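23rd June, workshop notebook, bin and block bench

Good long day, and the bench finally feels like somewhere you'd want to work. Writing this up while it's fresh, mostly for me and for Lumturie, who is back on Monday and will want to know why everything has moved.

First job was the table. I'd been putting it off for weeks. Wiped the top down twice with the mild soap, then went over the old tape marks with a plastic scraper. Most of the gum came up. There's still a faint square toward the left where the old tray used to sit, and I've decided I like it as a reference mark, so please leave it alone! The wood is much lighter than I remembered once it's clean. Makes the gray of the bin stand out nicely against it, and the dark carpet behind stops your eye wandering.

Vacuumed the carpet too. Two passes, one each way. Found a hex key, a cable tie and the cap of my good pen.

On to the bin, the part I was really looking forward to. We've gone back and forth on whether to keep it as one big open space or split it, and I'm now firmly on the split side. Having the sloping piece running the full width gives you a back and a front, and the slope means a block that lands on it has somewhere to go and doesn't just perch there. I tried dropping a few by hand from the height of the walls. Most slid off quickly. A couple hung up on a corner for a second and then went. Lovely to watch, I could have done it all afternoon (and more or less did).
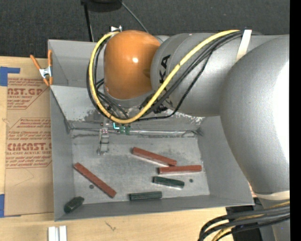 The tall walls are worth the trouble as well. With the old Pelimell tray, which was about as deep as a baking sheet, I was forever picking blocks up off the carpet. Today I lost none over the side. The walls are thin, though, so don't lift the bin by one edge when it's loaded. Two hands, opposite sides, straight up.

Blocks: washed the whole Lockwood set in the sink with warm water and laid them out on a towel by the window. 39 in the set, and I checked that number against the sheet in the lid before putting them back in their box. Three have a chewed corner. I kept them in for now, but put a pencil tick on the underside of each so we can pull them if they start giving odd results. The Killow blocks are still dirty, I ran out of towel.

Tried a proper count in the evening. The plan was 100 hand drops with the bin in its new spot, noting front, back or stuck. Got through all of them in one sitting with the radio on. The tally is on the loose page tucked in behind this one. Short version: the ones I let go near the middle nearly all ended up at the front, and the ones near the back wall stayed at the back, just as you'd hope. The fuzzy zone is a narrow strip just behind the top of the slope, where it could go either way. That strip interests me more than anything else on the bench right now. I want to mark it with thin tape and do a finer set over it.

If that goes well I'd love to build up to 1000 drops by August, spread over whoever is in. It sounds like a lot, but it goes fast once you find a rhythm – pick, hold, let go, write. Please use the same column order as my page. Last time we had two orders and it took me an entire lunch to untangle them.

Things I'd still like to sort out:

The bin creeps. Only a little, but after the 100 it had moved a few millimeters toward the front of the table. Thin rubber feet would probably fix it. Gorkuvwood had a sheet of the stick-on kind in their small parts drawer, will ask.

Light. It's fine overall, but the back half of the bin gets harder to see into as the afternoon goes on. Try the lamp from the other bench before buying anything.

Label for the block box lid. My handwriting on the current one is awful.

Lumturie – the soap is under the sink now, the scraper is in the top drawer, and the count sheets are in the blue folder. Could you do the Killow blocks when you get a minute? Same wash, then flat on a towel overnight. Don't stack them damp, they mark each other.

Swept up, lights off, home by nine.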